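Chorus singers wanted — Penry Opera, spring production

Penry Opera is looking for singers to join the chorus for its spring production of The Elixir of Love (Donizetti), sung in Italian with English surtitles at the Badonham Theatre. We need all four voice parts, with tenors and second altos most in demand.

A few places are open to people who have never been on stage but sing regularly in a choir and can hold a line.

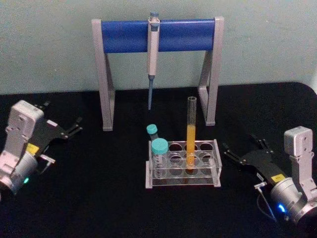
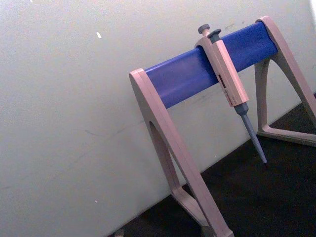
About the production

The director is Raquel Vieira, who staged our Hansel and Gretel. She has set the piece in a country town in the week before the show, with Dulcamara arriving to sell his tonic from the back of a truck. The chorus is on stage for most of both acts and has a good deal to do, including moving furniture, setting the wedding tables and a short dance in Act II. You don't have to be a dancer. You do have to be able to walk, turn and sing at the same time, and to manage one flight of stairs backstage.

Horácio Barreto conducts. The orchestra is 26 players in the pit and there is no amplification, so we are after voices that carry without pushing.

What's involved

Music rehearsals start in June and are held in the evenings, 7 pm to 9.30 pm, in the upstairs hall at Drallness. There are 2 rehearsals a week to begin with. Once staging starts a weekend afternoon is added, and in production week you'll be needed every evening from 5.30 pm.

There are seven performances, two of them matinees. Chorus members are expected at all seven. If you already know you can't make one, put it on the form and we'll talk about it before you audition.

You may miss up to three rehearsals with notice. After that the director may take you out of particular scenes. Everyone must be at the sitzprobe and both dress rehearsals.

Music should be memorised by the end of the fourth week of staging. Recordings of each part, sung slowly with the Italian spoken first, are sent out with the scores. Ans Timmermans takes a language session before the first few rehearsals for anyone who wants it. It's free and most of the chorus comes along.

Pay and costs

Chorus positions are unpaid. We cover parking at the theatre in production week and supper on two-show days. Scores are lent to you and need to come back clean, with pencil marks rubbed out. There's a refundable deposit of $100 on the score and costume together, and if that's a difficulty please tell us — it can be waived and it won't affect your audition.

Costumes are supplied, apart from shoes. You'll need a plain pair in black or brown, with a low heel and no visible branding.

Who can apply

Singers must be 18 or over by the first rehearsal. There is no upper age limit. You don't need to read music fluently, but you should be able to follow a score and keep your own part with three others going around you. Previous Italian isn't required.

We'd like to hear from people who live outside Badonham as well. A car pool runs from Flirness on rehearsal nights and usually has space.

Auditions

Auditions take ten minutes and are held at the Drallness hall. Please prepare one song or aria in any language, no longer than four minutes, and bring a copy for the pianist in the right key. You'll also be asked to sing some scales and to repeat a few short phrases by ear. Backing tracks can't be used.

Raquel and Horácio will both be on the panel, with chorus manager Celeste Sequeira. You'll hear from Celeste by email within a week, whichever way it goes. Anyone who sang in last year's chorus doesn't need to re-audition but does need to fill in the form — please don't assume we have you down.

Also wanted

Two people for the surtitle desk. You need to read music well enough to follow a vocal score and press a button on the cue. Training is given, and you'd come to the last two weeks of rehearsals plus the performances.

One assistant stage manager, ideally with some theatre experience. Signe Haugland is the stage manager and is happy to talk through the job first.

How to apply

Forms are at the Drallness hall office, room 121, or can be sent to you by email if you leave your address with the office. Return the completed form with your voice part, your height and dress or jacket size (for wardrobe), and any dates you can't do. Audition times are given out in the order forms come in, and evening times go first.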